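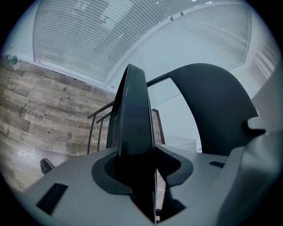 White horizontal blinds on a glass partition, slats nicely packed together.

How to clean horizontal blinds without taking them down

Every office has a set of blinds that went up white and has been quietly revising its position ever since. We did the ones on the ground floor at Hernness last month, 80 slats to a blind, and I am told it shows.

You will need

A soft brush or a vacuum cleaner with a brush head
2 old cotton socks, clean, not necessarily a pair
A bucket with 1000 ml of warm water and a small squirt of washing-up liquid
A dry tea towel
An old sheet for the floor

First, the dry part

Lay the sheet along the foot of the glass. Lower the blind all the way and tilt the slats until they are almost shut. Brush from the top down, working from the middle of each slat out to the end. People do start at the bottom, and they get to do the bottom twice.

Tilt the slats the other way and repeat. The second side is always worse.

If you skip the dry part and go straight in with water, the dust turns to a sort of grey porridge and settles round the cords. I have done this. It took a toothbrush and most of an afternoon to put right.

Then the damp part

Open the slats flat. Put a sock on each hand, dip one in the bucket and wring it out hard. Pinch a slat between damp fingers and slide along to the first cord, then lift off and start again on the far side of it. Follow with the dry sock. Thin slats bend if you lean on them, and a bent one stays bent.

Change the water when you can no longer see the bottom of the bucket.

Fabric and real wood blinds want the dry part only. Metal and plastic will put up with both.

The glass behind

Pull the blind right up once it is dry and wipe the glass with the tea towel, slightly damp. Check it from the other side before you put everything away, as the smears are always on whichever side you are not standing.

Leave the blind down overnight with the slats open. We do ours again in December, ahead of the visitors from Clivudness, who look at blinds.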